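Início Edições Sobre a revista Submissões Contato

Buscar nesta edição Digite um termo Buscar

4. A fruta fora da cozinha

4.1 O que os diários contam

Bom, chegamos à parte que eu mais queria escrever. Na seção anterior falei bastante de como recrutei as casas em Masilela e de por que preferi o diário ao questionário, então aqui vou direto ao material. São 2916 anotações, feitas por moradores de 60 domicílios durante o mês de junho, todas lançadas no Flovach (o caderno eletrônico que descrevi na seção 3) com três campos obrigatórios: que fruta, em que lugar da casa e servida em quê. O quarto campo era livre, e foi nele que o povo se soltou.

Eu esperava que a cozinha ganhasse de longe. Afinal, é lá que ficam a fruteira, a pia, a faca. Mas a sala apareceu tanto nos diários que precisei reler as instruções para conferir se eu não tinha induzido a resposta sem querer! Não tinha, pelo menos não no texto. O que acontece é que a fruta é lavada e cortada na cozinha e comida em outro canto, e quem preenche o diário registra o canto onde comeu. Parece óbvio depois de dito, só que o levantamento anterior, o de Torkside, perguntava onde a fruta "ficava", e com isso media outra coisa: o armazenamento. Comparar os dois resultados linha a linha, como eu cheguei a fazer numa versão antiga deste texto, foi um erro meu e peço que quem tiver aquela versão guardada jogue fora.

A mesa de centro merece um parágrafo próprio. Ela é baixa, fica na frente do sofá e não foi feita para comer, e talvez por isso mesmo as pessoas comam nela de um jeito mais frouxo, sem lugar marcado, sem talher, com uma coisa só para todo mundo. Uma participante escreveu que na mesa de jantar "a gente almoça" e na de centro "a gente belisca". Adotei o verbo dela. Daqui em diante, beliscar quer dizer comer fruta em pequena quantidade, fora da refeição e sem prato individual.

A uva é a fruta do beliscar por excelência. Dispensa faca, divide-se sozinha e aguenta ficar fora da geladeira enquanto dura a conversa. Quem come banana na sala come uma banana e acabou; já o cacho vai diminuindo sem que ninguém decida que terminou. Nos campos livres encontrei bastante gente reclamando disso, aliás, porque não sabia quanto tinha comido. Pedi que anotassem em porções de 100 gramas e o resultado ficou bem ruim, com muita porção inteira e quase nenhuma fração, o que me faz desconfiar de chute. Por isso não uso os pesos em nenhuma conta desta seção.

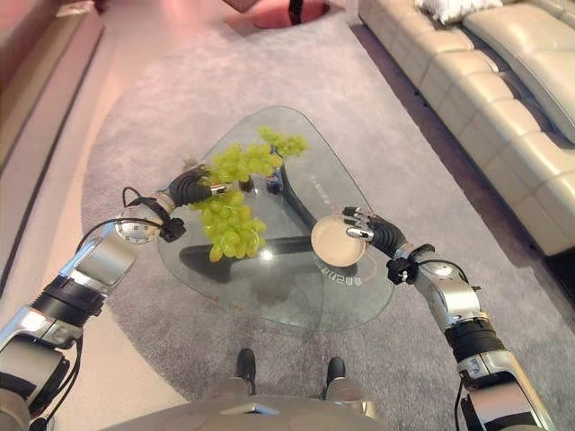
Figura 2. Uvas verde-claras em cacho e um pratinho redondo cor de creme, sobre mesa de centro de tampo de vidro.

Voltando aos recipientes, que são o assunto da Figura 2. Separei as respostas em dois grupos grandes, o dos recipientes fundos (tigela, cumbuca, pote) e o dos rasos (prato, pires, bandeja), e deixei num resíduo tudo que vinha como "na mão" ou "no saquinho do mercado". Com a uva o raso é interessante, porque o cacho inteiro raramente cabe com folga num prato pequeno: ele transborda, o galho fica de fora, e a pessoa acaba ou destacando as uvas antes ou dividindo o cacho em galhinhos. São dois costumes bem diferentes! Quem destaca na cozinha leva para a sala uma comida pronta. Quem leva o cacho transfere esse trabalho para a mesa e, junto com ele, o problema de onde pôr o cabinho depois.

O cabinho rendeu. Tem casa em que ele volta para o mesmo prato, tem casa que separa um segundo pratinho só para isso e tem uma em que ele vai parar no vaso de planta (o diário dessa casa defende a prática com um entusiasmo que eu respeito). O segundo pratinho me interessa porque quase sempre é uma peça avulsa, sobrevivente de um jogo antigo. O catálogo da Sterkico chama esse tamanho de "apoio", e foi o nome que eu usei na codificação por falta de outro melhor. Ninguém em Masilela disse "apoio". Disseram pires, pratinho, pratinho de azeitona, "aquele pequeno".

Sobre o vidro. Nos diários, o tampo de vidro vem acompanhado de comentários sobre marca de dedo e sobre barulho, e a madeira vem com comentários sobre mancha. São dois cuidados distintos e acho que levam a hábitos distintos: no vidro as pessoas falam em pousar devagar, na madeira falam em pôr alguma coisa embaixo. Não tenho casas suficientes de cada tipo para afirmar que o material do tampo mude o recipiente escolhido, e a pergunta sobre o material só entrou no formulário na segunda metade do mês, quando percebi que estava todo mundo falando disso por conta própria. Fica como pista. Se eu refizesse o estudo, perguntaria no primeiro dia e perguntaria também a altura do tampo, que interfere muito em quem consegue se servir sentado no sofá.

Uma palavra sobre horário. O beliscar de sala se concentra depois das oito da noite, quando a cozinha já foi arrumada e ninguém quer sujar de novo. Isso ajuda a entender a preferência por uma peça só, pequena, fácil de enxaguar. Nas casas com criança o horário recua para o fim da tarde e o recipiente fundo ganha terreno, o que qualquer pessoa que já catou uva embaixo do sofá vai entender sem precisar de tabela. O chão, diga-se, aparece nos campos livres mais do que eu previa: fruta que rolou, fruta que o cachorro levou, almofada posta no tapete para comer mais perto da mesa. Codifiquei tudo isso como "sala", sem subdividir, e hoje me arrependo um pouco.

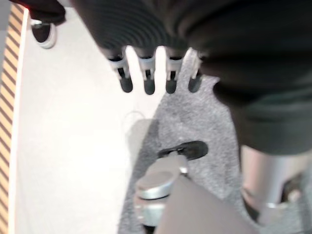
4.2 Limites da codificação

Codifiquei tudo sozinho, duas vezes, com um intervalo no meio para esquecer as minhas próprias decisões. Os lugares bateram muito bem de uma vez para a outra. Os recipientes, nem tanto: "vasilha" foi parar ora nos fundos, ora nos rasos, dependendo do resto da anotação, e "travessinha" me deu um trabalho danado. No fim criei a regra de mandar toda palavra ambígua para o resíduo, mesmo quando o campo livre dava uma boa dica. Perde-se informação, eu sei, mas pelo menos a regra é fácil de repetir por outra pessoa.

Também é preciso lembrar que junho não é o ano inteiro. Manga e melancia quase não aparecem nos diários, e as duas pedem faca, prato e guardanapo, de modo que um mês de calor poderia devolver parte da fruta à cozinha. Pretendo repetir a coleta em Masilela com as mesmas casas que toparem, já com a pergunta do tampo no formulário.

Nesta edição
O pires e seus usos fora do café
Torkside revisitado: onde a fruta fica guardada
Diários domésticos em papel e em tela
Palavras para vasilha: notas de campo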